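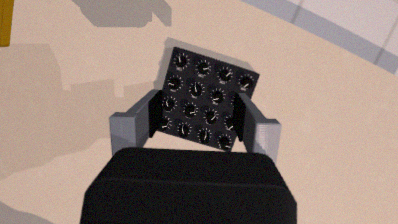 Yogurt is a patient food. I make it every second evening in our small kitchen in Clomness, and most of my mistakes came from hurry. Below are the habits which I keep now.

## Milk and heat

- Bring the milk slowly to a light simmer and stir the bottom of the pot often.
- Let it cool until you can hold a clean finger in it and count to seven.
- Mix the starter with a little warm milk first, then add it to the pot. Two spoons are enough. 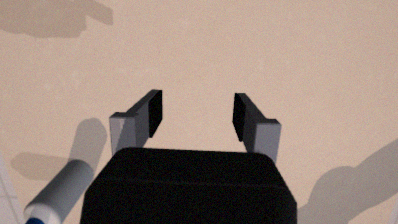
If your starter is old, the yogurt will be thin and a bit sour. I buy a new cup of plain Wallin every February and again in summer, and between these I save some from each batch.

## Keeping it warm

Wrap the jars in a thick towel and leave them alone overnight. Do not move them – a shaken jar gives grainy yogurt. My oven has only a small lamp inside, and in winter this is sufficient.

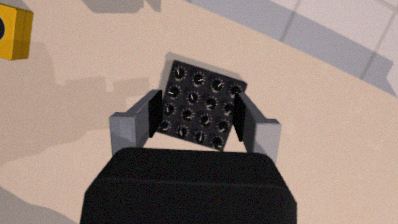

*A dark panel of knobs on a beige tabletop.*

## Straining

For thick yogurt I use a Tandow cloth, boiled before the first use. From one full jar I got 223 grams of whey last time. Keep it for bread dough, where it replaces part of the water and gives a softer crust.

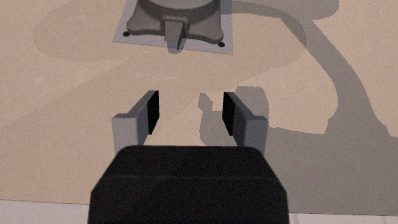

*Gripper with two gray fingers, tan tabletop.*

Wash the cloth without soap, only in hot water, and dry it flat.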